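Winby Livability Notes

A README for the neighborhood livability data set, Winby and Brimell only

What is in the folder

Notes and scores for 47 neighborhoods in two towns, put together from 396 resident forms and a pile of public listings. One row per neighborhood, one column per question. There is also a plain text file of comments, lightly cleaned, with street numbers removed.

If you came here to find out whether Winby is a good place to live, the data will not tell you. It will tell you what people who filled in a form said about it. Those people mostly already live there, and most of them chose to. Keep that in mind every time you sort by the overall score.

Why we bothered

Duarte Valente started the sheet after reading a stack of "best places to live" pages about Winby and noticing that they all used the same four adjectives. Safe, friendly, affordable, vibrant. None of them said compared to where. Several gave Winby a walkability grade and put the train station on the wrong side of the river. The first version of this folder was a list of those errors. It grew.

Files

neighborhoods.csv: the main table
forms_raw.csv: the resident forms, one per row, names stripped
comments.txt: free text answers
rent_listings.csv: asking rents, copied by hand
changes.txt: what was fixed and who fixed it

Columns that need a warning

safety_felt. A score from 1 to 8 for how safe the person feels walking home at night. It is a feeling. It is not a crime rate and should not be printed next to one. We looked at whether the two line up and they mostly don't, at least at this size. The highest score in the table belongs to a neighborhood with five forms, three of them from one building.

rent_asked. What landlords ask. What tenants pay is a different number and we don't have it. Long leases in Old Brimell are well under the asking rent, going by the comments, so anyone using this column to say what it costs to live there will come out too high. What it costs to move there, maybe.

food_access. Minutes on foot to somewhere selling fresh fruit and vegetables, as reported. People are bad at this. Two neighbors on the same stairwell gave 4 and 20. We kept both. The Fitis market counts only on the days it runs, and the form never asked which days people had in mind, so treat Fitis and the two areas next to it as missing if food is what you care about.

schools. Left in because people kept asking for it. It is a score from parents and non-parents mixed together, and there is no way to separate them. Lenni Laitinen wanted the column dropped and I still think Lenni was right.

overall. The mean of the other scores, scaled to 100. It has no meaning beyond that arithmetic. A quiet street with no bus and a loud street with three of them can land on the same value. Real estate sites love a figure like this one, so please don't hand it to them.

How the forms were collected

Paper forms at both libraries and a web form, open through November. The web form was shared in a Winby parents' group on a Monday and the replies jumped, which is why that group's end of town looks so well covered and so pleased with itself. Renters are thin. People over 70 in Brimell are nearly absent. The form was in English only, a mistake that Filipa Caldeira pointed out before we opened it and that we did not fix in time.

We did not weight anything. Arif Liem tried a weighted version using age bands, and it moved some neighborhoods a dozen places up or down the ranking. I take that as a reason to distrust the ranking, weighted or not.

Known problems

Simões Hill appears under two spellings in forms_raw.csv. The main table merges them.
Two Brimell neighborhoods share a boundary that nobody we asked could agree on. We used the bus map.
Blank and zero were treated the same in the first upload. Fixed, but old copies are still going around. If your food_access column has zeros in it, you have an old copy.
The comments include complaints about one named landlord. Those lines were taken out, which makes the rest read more cheerful than it was.

Things we'd rather you didn't do

Publish a top ten. Average the two towns together. Write "residents say" when you mean three residents. Use safety_felt to warn people away from anywhere.

Reuse

Free to copy and change. Say where you got it and say which version. If you find a mistake, send the row and what you think it should be to Tarek Slaoui, who keeps changes.txt. Sending only "this is wrong" gets you a polite reply and no fix.

Next round

Maybe. It depends on whether we can get a renters' sample worth the name. The food question will be split into market and shop, with days of the week, and the schools column goes.

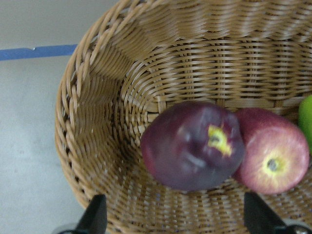 Red apples in a round woven basket.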